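**Nuretti hand-held grippers, tried at the Gimham open day**

I went along to the Gimham open day in January mainly to try the Nuretti grippers. They come as a pair, one for each hand, and you use them to record jobs that a robot arm is later meant to copy. Visitors could book a turn of 20 minutes. Vlasta Vlček ran our table and kept the talking short.

The task was putting small orange balls into a white plastic bin. It sounds like nothing, and my first few goes were poor. The fingers close a little later than you expect, and I kept nudging the ball away before I had hold of it.

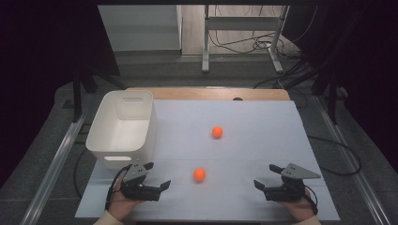 After seven tries I had the knack, and by the end I was passing a ball from left to right without much thought. My wrists were tired though. Each gripper weighs 312 grams, according to the sheet by the door, and the weight sits well forward.

The cables are my main complaint. The right one caught on my sleeve twice - a clip at the wrist would sort it. Zdeňka Šimko, who had the turn after mine, has smaller hands and found the grip too wide.

I'd use them again for short sessions. For a full morning I would want a lighter pair, and Betville are said to be working on one.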